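De : atelier-boissons
À : liste sirops-maison
Date : 28 septembre 2024
Objet : Re: [sirops-maison] Bouteilles ou gobelets pour la dégustation d'octobre ?

Bonjour à toutes et à tous,

Je réponds au message de la semaine dernière, que je recopie pour ceux qui viennent de rejoindre la liste :

> Bonjour,
> Pour la dégustation d'octobre à Vedville, je voudrais savoir
> comment vous présentez les boissons orange. L'an dernier nous
> avions tout laissé dans les bouteilles et les gens se servaient
> eux-mêmes. Résultat, certains gobelets étaient pleins à ras bord
> et les derniers arrivés n'ont rien eu. Faut-il verser à l'avance ?
> Quelle quantité par gobelet ? Et quelle table prendre ?
> Merci d'avance.

Nous avons eu le même problème à Ilcombe au printemps, avec 47 inscrits. Depuis, nous versons nous-mêmes et tout se passe mieux. Voici comment nous procédons.

1. La bouteille

Prenez du transparent. Avec une bouteille opaque, on ne sait jamais ce qu'il reste et on finit par la secouer devant les gens. Une bouteille remplie seulement dans le bas se tient bien et s'incline sans effort. Je garde donc le gros de la préparation dans un bidon, à l'écart, et je ne mets sur la table que de petites quantités. Pour la couleur, un orange vif se voit de loin sur un plateau clair, ce qui aide à surveiller le niveau.
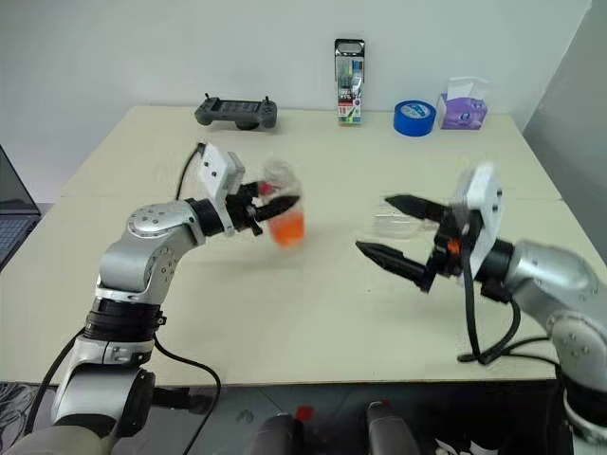

2. Les gobelets

Plastique transparent, toujours le même modèle. Nous avions essayé les gobelets en carton de chez Kárason, solides, mais on ne voit pas la boisson et les gens croient le gobelet vide. Sortez-les par deux : un qui reçoit la boisson, un autre vide juste à côté. Le second sert à comparer les niveaux, ou à partager si quelqu'un ne veut qu'une gorgée.

Pour la quantité, ne dépassez pas le tiers. C'est peu, mais pour goûter cela suffit, et il reste de la place si on veut allonger avec de l'eau gazeuse. Au-delà, le gobelet devient instable dès qu'on le serre un peu, surtout les modèles souples.
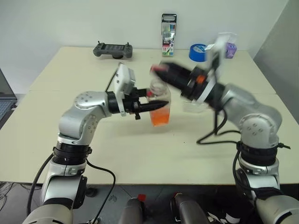

Un fond de boisson orange dans le premier gobelet, le second apparemment vide.

3. La table

Un plateau lisse et clair, sans nappe. Nous avons longtemps mis une nappe en papier et elle faisait des plis sous les gobelets. Sur un plateau nu, un coup d'éponge suffit. Laissez le milieu dégagé et posez les gobelets bien à plat avant de verser, jamais près du bord. Les étiquettes avec le nom du sirop vont derrière, côté mur — devant, elles finissent collantes.

4. Les volumes

Pour Vedville, je partirais sur 2000 ml de boisson déjà diluée par parfum. Si vous gardez les deux parfums prévus, préparez le second dans un bidon à part et marquez les bouchons. À Branddale, ils avaient confondu l'abricot et l'orange pendant toute la première heure, les deux couleurs étant presque identiques une fois diluées.

Deux questions de mon côté. Est-ce que la salle de Vedville a un point d'eau à proximité, ou faut-il apporter des bidons ? Et quelqu'un a-t-il encore l'entonnoir à col étroit qui circulait l'an dernier ? Je ne l'ai pas retrouvé dans la caisse commune, où il y avait en revanche trois louches et un presse-agrumes sans couvercle.

Je peux apporter les gobelets si on me confirme le nombre d'inscrits avant la première semaine d'octobre. Merci de répondre sur la liste et pas à mon adresse personnelle.

Bien à vous,

L'atelier boissons, Ilcombe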